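Sayce 3 Two-Finger Gripper

The Sayce 3 is an electric parallel gripper for light bench arms. It fits the Womura wrist flange directly and takes other flanges through the Turel adapter plate, sold separately. Power and data run through one connector at the base.

The fingers are angled, with a recessed inner face that seats on round and flat-sided parts. Grip force is set in 26 steps from the arm controller. The gripper holds its last position when power is cut. Fingers are a wear item: inspect every 1,000 cycles and replace as a pair. Two screws per finger, 3 mm hex key included.

For two-arm cells, order two units and one sync cable. Each gripper keeps its own address, and up to eight can share a line.

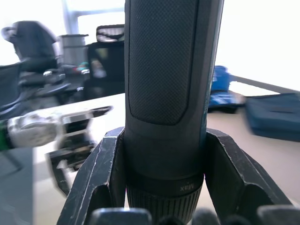 Cylindrical handheld tool gripped upright, second arm at left.

Supplied with fingers, cable, hex key and mounting screws. The wrist camera bracket is optional. Lead time from Sindach is three weeks. For custom finger profiles, send a part drawing to Chunhua Deng in applications.

Last updated: January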